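Student Project Report
Motion Planning and Task Software for a Two-Arm Sorting Cell
Project name: Clikberg
2020-04-24

1. Background

The cell with two arms was already standing in the laboratory when I started my project. The mechanical work and the cabling were done by students of earlier years. My task was the software: to make the two arms share one table without collision, and to make the grasping of fruit and vegetables more reliable. The old program moved one arm at a time. It was safe but slow, and the second arm was most of the time only waiting.

The software of the cell is divided into two parts. Nillel is the planner, which receives the list of objects and produces the trajectories. Indow is the perception program, which receives the camera picture and produces the list of objects. Both names come from the previous group and I kept them, so that the old documents can still be used.

2. The problem of the shared space

The arms are mounted at the front edge of the table, one left and one right. Each arm can reach its own side without any difficulty. The middle of the table can be reached by both, and in this area the planner must decide who goes first.

In the old version there was one lock for the complete table. I replaced it with a grid. The table is divided into cells, and every trajectory reserves the cells which it will pass, together with the time when it will pass them. An arm can start its motion when all its cells are free for the needed time. If they are not free, the planner tries to delay the start, and after that it tries a different path. Only when both attempts fail, the arm stays in its place and asks again later.

The cables were a difficulty that I did not expect. They run on the outside of the arms and make a loop at the elbow, so the real arm is wider than the model from the manufacturer. In my first tests the planner thought that a motion was free, but the cable loop of one arm touched the other arm. I added a simple capsule shape around each elbow, and another one above the wrist, where the cable makes an arch. The capsules are a little too large, and some good paths are lost in this way. I accepted this.

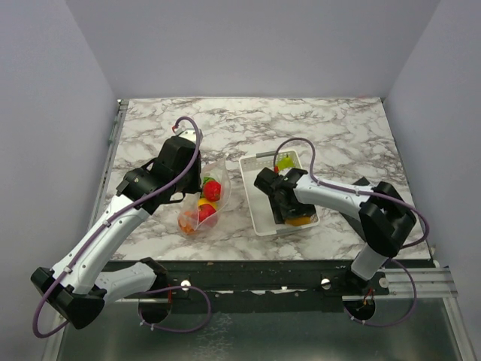
The walls are modeled as flat boxes. For the basket I use an open box with a rim, and the gripper must enter from above. It is important that the rim is included in the model. When I left it out, the planner liked to move the fingers sideways out of the basket, as this path is the shortest one.

3. Perception

Indow finds objects in two steps. First it separates everything which is not table. Then it gives each region a class and a grasp point.

The first step was weak at the beginning. The table has a white marble pattern with grey and brownish veins, and the program often reported a vein as the border of an object. I tried to solve this with a stronger filter, but then the edges of pale objects also disappeared. The better solution was to record the empty table as a reference and to compare each new picture with it. The reference must be recorded again when the light changes, so I wrote a small tool for it that starts from the command line.

The transparent bag is still the most difficult object. Colors inside the bag are visible, but the highlights on the film break one fruit into several regions. I now merge regions when they have a similar hue and the gap between them is very bright. This works well for red and orange objects. For green objects it works less well - I think that my hue limits are too narrow there, but I had no time to test this properly.

4. Control of the gripper

For soft objects I limit the closing force and I watch the position of the fingers. If the fingers stop before the expected width, the grasp is accepted. If they close completely, the object was missed and the arm goes back to the waiting position. The planner then asks Indow for a new picture before the next attempt. Before this change the arm repeated the same wrong grasp, sometimes until somebody pressed the stop button.

When an arm is grasping inside the basket, it holds the reservation for the whole basket. The other arm can do its work in its own area during this time. I know that this is more strict than necessary, but a basket can shift when it is touched, and then the small reservations would not be correct anymore.

5. Results

I tested the old and the new program with the same set of objects. The time for one complete sorting run went down from 74 seconds to 62 seconds. The improvement is smaller than I hoped. In the log it can be seen that most of the waiting happens near the basket, where both arms want to place their objects and the reservation is strict.

In the final tests there were 2 contacts between an arm and the rim of the basket, and none between the two arms. Both contacts happened after the basket had moved from the position in the model. The planner reads the basket position only at the start of the run.

6. Problems and next steps

The basket position should be updated after each placing, not only at the start. Indow can already do it, but the message format of Nillel has no field for it. I described the needed change in the file notes.txt in the Vītola folder, where the configuration of the cell is also stored.

The delay step of the planner tries 5 start times and then gives up. This number was chosen by hand. With a larger number the planning takes longer than the motion itself, so the search should be made faster before the number is changed.

The cable capsules should be measured again if the cable ties are moved. The values are in the configuration file under "elbow_outer" and "wrist_arch", one set for each arm. The sets are different for left and right, and they must not be copied from one arm to the other.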